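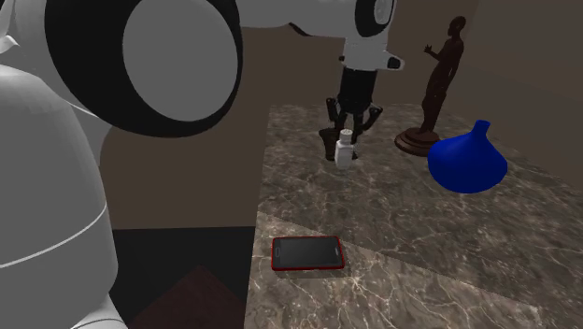

Student Projects > Robotics

Ntombi Moodley
Week five of the robotics course at Rudthorpe and our team is finally at the part where the arm has to choose one object and go to it by itself. I will write here what we do, in small pieces, because my long reports nobody reads, including me.

Our project has the name Balico. It does not mean anything. Sneha typed it when the form asked for a team name and then the form was closed.

The task, for those who ask me every time: the program gets one sentence, like "pick up the white bottle", and it must move the arm to the right object on the table and close the gripper there. All of it in simulation. The real arm we get only in the last part of the course, if our results are good enough.

The table we use this week has a white bottle, a blue vase, a statue of a person, a phone with a red border, and the brown thing behind the bottle. In our notes the brown thing is "brown thing". Nandi Adams wanted a better name and we discussed it for longer than I want to admit.

The bottle is our main object now. It is small and it stands right in front of the brown thing, so the fingers have very little room at the back. From the front everything is open. Naturally our program likes to come from the back.

Yesterday's score for the bottle: 52 percent. I was happy for one evening. Then Ms. Kruger asked how many of the failed tries were a wrong object and how many were a right object with a bad grip, and we did not have this information. We had only "success" and "fail" in the file.

So today's work was not exciting. We wrote new labels for the failed runs: wrong object, touched the neighbor, closed too early, closed too high, dropped, and other. "Other" is already the biggest one and I am a little ashamed.

For the people who start with this kind of work: please save the reason of the failure from the first day. We have 3,000 runs from before and for those we know almost nothing. I asked if we can watch the videos again and the whole team looked at the floor.

Closed too high is the one I find most interesting. The bottle has sloping shoulders and a short cap. If the fingers close on the slope, they slide up, and the bottle stays where it is or falls on its side. Ten millimeters lower and the same movement works very well.

Sneha Shukla's idea: make the program wait above the object, look again, and only then go down. My idea: teach it with more examples of the low grip. We try both. She has a bet with me, the loser writes the methods section.

Her version is slow. One full test takes 40 minutes on the lab computer, and during this time no one else can use it. The other team is polite about it but I see how they stand next to the door.

Some people in the replies asked why not simply tell the arm the exact position of the bottle. In simulation we could, yes, it is one line of code. But in the rules of the course the program may use only the camera pictures and the sentence. Ms. Kruger is very strict on this and I agree with her. On the real table no one will give us the position.

And a question from Keabetswe Radebe, who was in this course last year: do we change the light? We do, since last week. Part of the marble is bright and part is darker, with a straight line between them, and the line is in a different place for each run. Before that we had the same light everywhere and our numbers were much more beautiful.

The light line did something strange. With the phone as the object, the arm sometimes went to the border of the bright part and stopped there. I think it learned that a straight edge on the table is a phone. I have no proof yet. I will make a test with the phone taken away and the line left in.

Small update, I made this test. It goes to the line. No phone, and it goes to the line! I called Sneha from the other room to see it and we watched it again and again. It is a bad result but I like very much to understand a bad result.

What we changed: more runs where the sentence asks for an object that is not on the table, and the correct answer is to stay still. It was a strange thing to train. You sit there and watch an arm do nothing and you write "good".

The statue is a different problem. One raised hand, one bent arm, everything thin. When the sentence says "pick up the statue", the gripper goes often for that raised hand. I understand it, I would maybe also do so. But then it must lift the whole figure by the hand, with the round pedestal hanging below.

Nandi says we should ask for the statue by the body, as a rule. I said then we help too much with the sentence. We wrote both opinions in the notebook and went to eat.

The blue vase is so far without problems, apart from the width. The belly is wide and our gripper does not open so far, so it must take the neck. It found this without help. I don't know how, and in the report I will have to write something more serious than that.

A correction to my post from the morning: I wrote that the arm comes from the back because of the training examples. Sneha checked and it is our own mistake. One axis had the wrong sign in the file with the starting positions. All the runs of this week begin with the wrist turned the wrong way. I fixed it. It was a minus.

So we have to run the week again. I am not angry, I am only tired, and I ate the last biscuits of the team without asking (Nandi, if you read this, it was me).

Dates, because two people wrote to me: the first presentation is on 6th July, inside the course only. The open one is in December at Stivthorpe, with the other schools, and there visitors may type their own sentences. This makes me nervous. People will type "pick up the nice one".

We did try "pick up the nice one". It went to the vase. Then I ran it again with the light moved and it went to the phone. I will not make a theory from this.

Reply to Keabetswe: yes, please send me your old list of sentences! Ours are too correct. We all write "the red phone" and never "the phone thing over there", and this is how my grandmother would say it.

Tonight both versions run with the corrected file, first mine, then Sneha's. I set the computer to write the failure reasons into the table, and I checked two times that the disk has space. Tomorrow I post the numbers, also if I have to write the methods section.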